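Retwood College students to vote on new seat for evening program

Students at Retwood College will decide in February whether those enrolled in the evening program should have their own seat on the Student Senate.

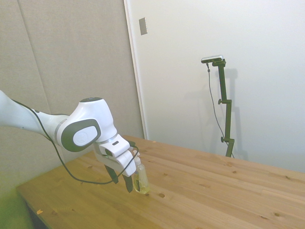
Who would be able to vote for the new senator?

Only students registered in the evening program at the time of the election. Day students would take part in the February referendum but would have no ballot for the seat itself if it is created.

The Senate agreed to put the question to students at its last meeting of the summer session. The vote was 16 in favor and 2 against. A notice of the decision was posted on the Senate's website on 08/08/2026, along with the full text of the amendment.

Under the current constitution, senators are chosen by residence hall, with a block of at-large seats for students who live off campus. Evening students fall into the off-campus group. They may run for an at-large seat and vote for one, but candidates from the day program have usually won those races, and Senate meetings are held in the late afternoon, when many evening students are still at work.

The amendment would add one voting senator, elected to a one-year term each spring. The senator would have the same rights as other members, including the right to introduce bills and serve on the budget panel. It would also move two regular meetings each semester to 8 p.m. in Macapagal Hall, where most evening classes meet.

A petition for the change began circulating in the spring. The Senate's rules require 200 valid signatures before a constitutional question can be brought to the floor by petition, and the elections office confirmed that the petition had met that number. Signatures were checked against the registrar's enrollment list.

Supporters wrote in a statement attached to the petition that evening students pay the same activity fee as everyone else but have little say in how it is spent. They pointed to the hours of the library, the shuttle and the dining hall, all of which were changed last fall. The shuttle to the Wurnuria Street parking lot now makes its final run before the last evening classes let out.

"We were told about the shuttle after the schedule had been printed," the statement says. "A senator from our program would have been in the room."

The two members who voted against the measure said in a written dissent that they did not oppose better representation. Their concern was with the method. They argued that setting aside a seat for one program could lead to similar requests from transfer students, graduate students and student athletes, and that the Senate should review the whole seating plan first. The dissent will be printed in the voter guide next to the statement in favor.

The Senate also discussed whether the new senator should be allowed to vote by video. That proposal was dropped from the final text after the parliamentarian said remote voting would need a separate change to the bylaws. A bill on that subject is expected in the fall.

Voting in the referendum will be held online through Zinum, the ballot system the college adopted for student elections last year. Polls will be open for three days. Students will sign in with their college account, and paper ballots will be available at the front desk of Macapagal Hall for those who ask for them - the desk will stay open until 10 p.m. on each day of voting.

For the amendment to pass, it needs a simple majority of the votes cast. There is no minimum turnout. All of the college's 3000 students are eligible to take part, including those studying abroad.

If the amendment is approved, it goes to the dean of students for a signature. The first election for the evening seat would then be added to the regular spring ballot, and the winner would take office with the rest of the incoming Senate. If it fails, the same question cannot be placed before students again for one academic year.

Two information sessions are planned before the vote, one at noon in the student center and one after evening classes in Macapagal Hall. Dates will be posted once rooms are confirmed. Students who want to submit a comment for the voter guide, for or against, may send it to the elections office by the end of the fall semester. Comments must be signed.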